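The Small Service Returns to the Table

When the Skustwood Institute of Domestic Arts reopened its tea room in February, the large urns that had served members for a generation were retired to storage. In their place the Institute introduced the small service: one pot and two cups, laid for a pair of guests who are prepared to sit down and pour for each other. The change was put forward as a matter of economy, as the urns wasted a good deal of tea. It has since become the most discussed feature of the building.

The pattern chosen was Trudine, a plain form in a pale blue that sits between gray and green according to the light. The Institute holds 241 sets of tableware for teaching and daily use, and Trudine is among the least decorated of them. It carries no painted flowers and no gilding. Instructors favor it for the introductory course, where students are asked to handle a pot for some time before any tea is made.
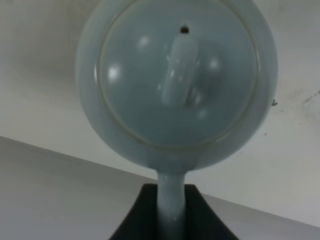 Photo: Skustwood Institute of Domestic Arts

Much of that first hour is devoted to the lid. On this pot it is round and set into the shoulder, so that only a thin, pale line marks where it begins. The knob is a smooth, slightly bent bar, longer than it is wide, and gives the fingers something definite to hold. Near it is a small vent. Students are taught that a vent admits air as the tea leaves the spout, and that a steady stream depends on keeping it clear. A pot that gulps and spatters is often blamed on the person pouring, when a leaf lodged under the lid is the true cause.

The course materials, prepared with the design office Workon, give equal attention to proportion. A pot intended for two should empty in two or three rounds, leaving nothing to stew. The Institute's standard measure is 131 milliliters of water to a round, divided between the cups. Black tea is made with water at 200 degrees Fahrenheit and poured after three minutes, and the leaves are then used again. Members accustomed to a mug have found the quantities modest. They have also found that the last cup tastes very much like the first.

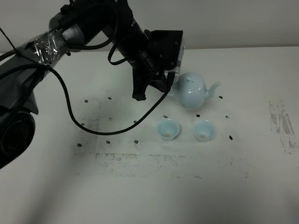 The Trudine teapot and its two matching cups.

Laying the table takes little time, but there is a customary order to it. The pot is set down first, with space left on the handle side for the hand. The cups follow, close enough to the pot that tea need not travel far and far enough apart that each can be lifted without disturbing its neighbor. No tray is prescribed. The Institute did at one time require a cloth, a rule relaxed after a visiting class from Guimarães set its tea things on a bare surface every afternoon for the length of its stay and appeared to suffer no inconvenience. The cloths remain available on request.

The cups themselves reward attention. They are wide at the rim and narrower at the base, a shape that opens the tea to the air while keeping the footprint small. The pale interior allows the color of the tea to be judged, and this is the principal reason the pattern was preferred to a darker one in the same catalog. Instructors ask that cups be set out upright and empty before the water is heated, and that they be warmed with a little hot water, which is discarded before pouring.

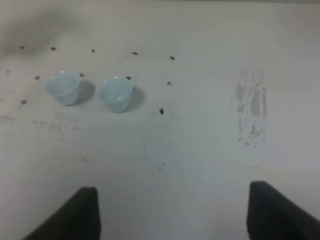 In a letter to this magazine, it was objected that cups of this size turn an ordinary drink into a ceremony, and that a guest who is thirsty ought to be given something larger. The point is a fair one and has been raised at the Institute as well. Larger cups are kept at the counter and are supplied without comment. Demand for them has been steady, particularly in the morning, and there is no plan to withdraw them.

The question of pouring remains the one on which instructors are least willing to compromise. Tea at the bottom of the pot is stronger than tea at the top, and a cup filled completely before the next is begun will differ from it in both color and taste. The recommended practice is to move between the cups — a little to one, a little to the other, and back again — until both stand at the same level. Beginners tend to tilt the pot too quickly. A slight forward tilt is sufficient, with the spout held low over the cup.
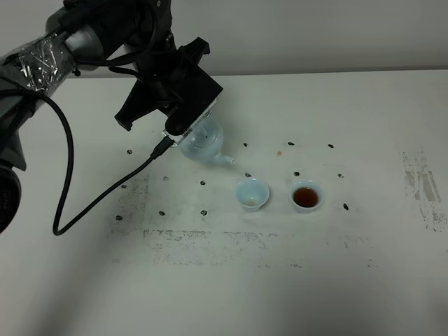
Dark reddish-brown tea fills one cup; the other holds only a trace.

Care of the set is straightforward. Pot and cups are rinsed in warm water, wiped with a soft cloth and left to dry with the lid off. Soap is used sparingly in the cups and not at all in the pot. The tea room is open to members and their guests until 5 p.m., and the introductory course will be offered again when the present group has finished. Applications may be left at the front desk.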